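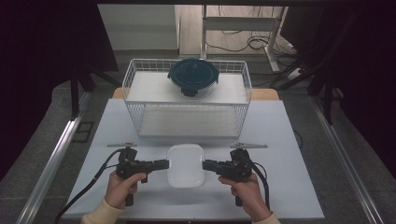

Boîte ronde en verre avec couvercle foncé, sur une étagère blanche.

Teseck cherche des testeurs pour Iltness

Nous préparons la version française de notre jeu d'aventure et d'objets cachés Iltness, et nous cherchons 6 personnes pour le jouer en entier avant la sortie. Le jeu contient presque 100 lieux à visiter, un carnet d'indices et deux niveaux de difficulté. L'histoire se passe dans le port de Jandberg, où un horloger a disparu.

Nous vous demandons de jouer à votre rythme pendant trois semaines et de noter les énigmes que vous trouvez trop obscures, les fautes dans les textes et les moments où le jeu s'arrête. Il faut un PC avec 200 Mo libres sur le disque.

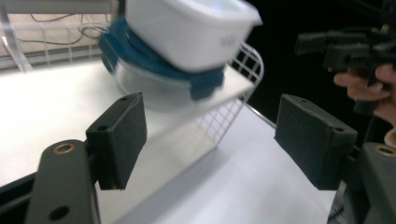
Couvercle bleu et bol en verre transparent.

Il n'est pas nécessaire d'avoir déjà testé un jeu. Par contre, le français doit être votre langue maternelle, car la traduction a été faite chez nous et nous voudrions un avis sévère. Les personnes qui ont participé à l'essai du mois d'avril peuvent aussi se présenter, 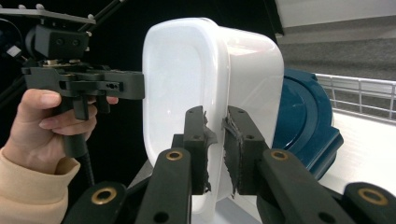 à condition de choisir cette fois l'autre niveau de difficulté. Chaque testeur recevra 2000 francs à la remise de son rapport, et son nom sera cité dans le générique s'il le souhaite.

Écrivez une courte lettre à Gebremedhin Hadgu, chez Teseck, avant le 15 juin 2000. Merci d'indiquer deux ou trois jeux que vous avez terminés.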